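Workshop assistants wanted: table games and tape at Leone
Posted Oct 12, 2019 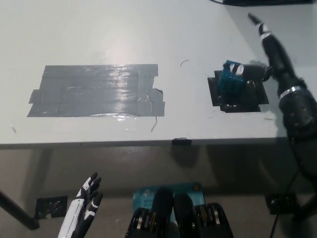 Leone is a small making room in Closov where people invent tabletop games and try them out on each other, and we're looking for 3 part-time assistants to join us! Our games begin as tape on a white table. Grey duct tape for the big zones, black tape for the small ones, a few blocks to move between them, and off we go. If a zone is too narrow, we peel it up and lay it again (often the same afternoon, sometimes the same minute).

What you'd be doing

Most of the work is setting up and resetting tables. You'll lay strips side by side until the patch is big enough, mark out the smaller squares, put the blocks on their starting places and write down what changed between one round and the next. Wrinkles and ragged ends are fine on a first try-out. For the open evenings we like the edges a bit straighter, so there's a steel ruler and a good knife for those.

You'll also welcome players, read them the rules and then keep quiet while they get them wrong, which is harder than it sounds and also the best part of the job. We learn so much from those first ten minutes!

At the end of a session the tape comes off and the tabletop gets a wipe with warm soapy water. Please check along the front edge too, as bits of tape like to hang on there.

Who we'd love to hear from

Anyone patient and curious who enjoys working with their hands. You don't need to have designed a game. It helps if you can explain a rule in plain words, and if you're happy being on your feet for a good part of a shift.

Hours

Two shifts a week, 5 hours each, mostly late afternoons and evenings. New assistants spend their first shifts alongside someone who has been with us since September or longer. Tea and biscuits are free, and you can borrow anything from our shelf of some 200 games.

How to apply

Send us a short letter, or drop it in at the Leone desk on the ground floor of the Venex building. Tell us about a game you like and one rule in it you would change. A CV is welcome but you can leave it out.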